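Wrist camera or overhead camera for picking up bundled cables?

Asked by Guilan Bai in Grippers and End Effectors
2 answers marked useful

We are comparing camera setups on a two-arm table cell. The job is to pick up bundled cables and put them in a bin. Each cable is folded into loops and tied. We have a small camera at the wrist and a fixed one that looks down on the table. The controller can take both, but training on both is slow on the one machine I have, so I would like to pick one to start with.

The wrist view is great up close. Once the fingers are near a bundle, though, the cable takes up most of the view and the rest is room. The fixed view has the bin, the arms and the cables all together, but the gripper housing hides the fingertips when it points down.
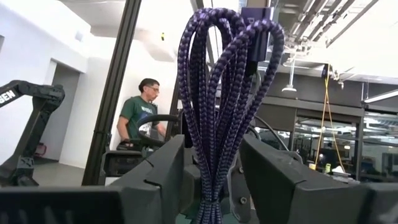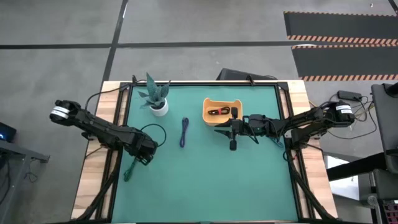 Reading time: 2 min

Fingers are parallel, stock, no pads. I ran 60 tries with the fixed camera only and most of the misses were at the grasp, with the fingers closing beside the loops. I have not done the same run with the wrist camera only. Has anyone gone through this with cables? Rigid parts were no trouble with either one.

Answer by Usman Marwat

Keep both if you can. If you really have to drop one, drop the fixed one for the grasp and bring it back for the place. We did it that way at Virnmont -- fixed camera to choose a bundle and get above it, then switch to the wrist camera for the last 7 centimeters.

A few things to check first:

Lock exposure on the wrist camera. In your first picture there are lights in the background, and auto exposure will shift as the arm turns.

Grasp near the tie. Out at the loops the bundle spreads and you get two strands and drop the others.

Look at your colors. The dark purple bundle and the dark green one in the second picture may be hard to tell apart at low resolution. Try a crop before you shrink the image.

Also do the wrist-only run. 60 tries on one setup and none on the other is not a comparison yet.

Answer by Olesia Skoryk

just tilt the fixed camera more. ours was straight down and we moved it to the side and it got better. didn't change anything else

Comment by Guilan Bai

Tilting helps the left arm but then the right arm blocks the bin. I will try the switch that Usman describes and do 60 with the wrist camera.

Comment by Usman Marwat

Rotate the wrist 90 degrees on some of them, or you will only learn one cable direction.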